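How to put in a complaint about online abuse of a councillor or campaigner

I've done this four times now, mostly for women on our housing campaign in Driseck, so I may as well write it down!

Start by saving everything. Screenshot the post with the username and date showing, then copy the link into a plain document. Do it before you report, as posts vanish quickly. When our April petition got going I had 472 replies to wade through and only kept the nasty ones (threats, slurs, home addresses).

Next, report each post to the site, one at a time. It's dull. Put the kettle on.

Then write to the organisation the abuser speaks for, if there is one. Keep it under 3000 characters, quote the worst lines word for word and ask for a reply within 30 days. Anything that threatens violence goes to the police as well, and you don't have to wait for the site to answer first.
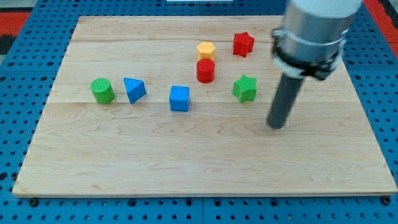 Sorting the evidence is the bit people put off. I give every account its own folder and number the screenshots inside it, oldest first. If you think better with your hands, lay it out on a table to begin with, one marker for each account, like the little coloured blocks on the wooden board, and put the printouts beside them. You'll soon spot who is egging on whom.

Last of all, ring the person being targeted and ask what they want done. Some want it public, some really don't, and it's their call.

Updated 6/9/21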